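2025-03-25

Sorting bench, second table. Blue cover is down again after cleaning. I went over it with the lint roller and it still picks up white specks, so either the roller is worn out or the cloth is shedding. New roller sheets are on the Stenport order.

Odds and ends laid out for the small-items drawer:

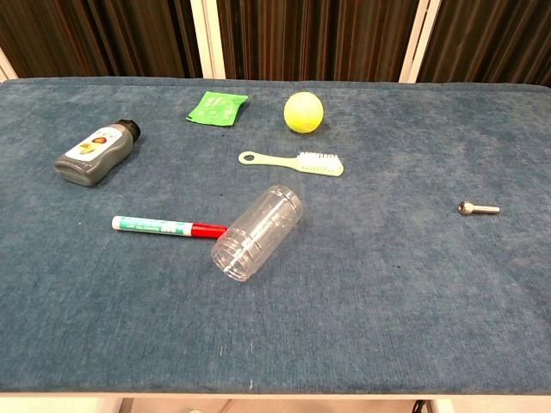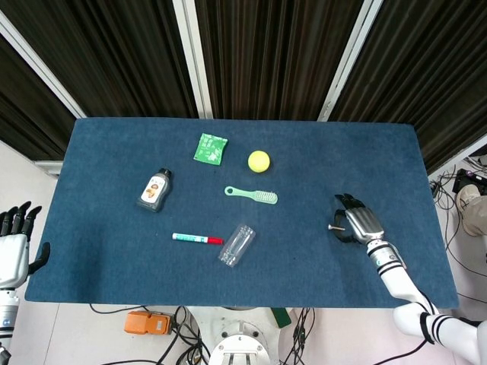
*Second table, blue cover. Green packet, ball, brush and the bottle on its side in both.*

Working notes on where things go:

- Green packet: flat tray, front. It is light enough to slide under the divider, so put something on top of it. Corners get bent if it is pushed in.
- Ball: does not fit the drawer. Goes in the deep bin under the bench with the other balls. Fine on the cloth, rolls straight off the bare tabletop.
- Brush: light green one, bristles at one end. Hang by the handle hole on the Dobson rail. Do not leave it bristles down in the tray; the last one went flat on one side by July.
- Bottle: lay it down with the cap to the right, same as on the table. Standing it up makes the drawer catch. Check the cap is tight first.
- Marker: red cap. Tray with the other pens. Test on scrap card before it goes back.
- Clear plastic box: hard to find on the blue if the lights are low. I put a strip of masking tape on the lid afterward. Looks ugly, works.

Drawer is the Sakden one, 629 mm wide inside. I had 5 dividers cut for it and four are in. The fifth is a bit long and needs sanding before it will drop into the slot. Don't force it, the runners are already scuffed.

Small metal pieces still have no proper place. For now they go in the lidded Jaltilley tub on the shelf. That tub came with roughly 1000 labels and the glue on them is poor, two fell off over lunch. Going back to tape and pen.

To do:

- sand divider
- lint roller sheets
- move tub somewhere lower
- redo drawer labels, bigger writing
- ask if anyone wants the old cutlery insert, otherwise it goes out

Left the cloth on overnight. Near edge could use trimming but I want the good scissors for that and they are at the other bench.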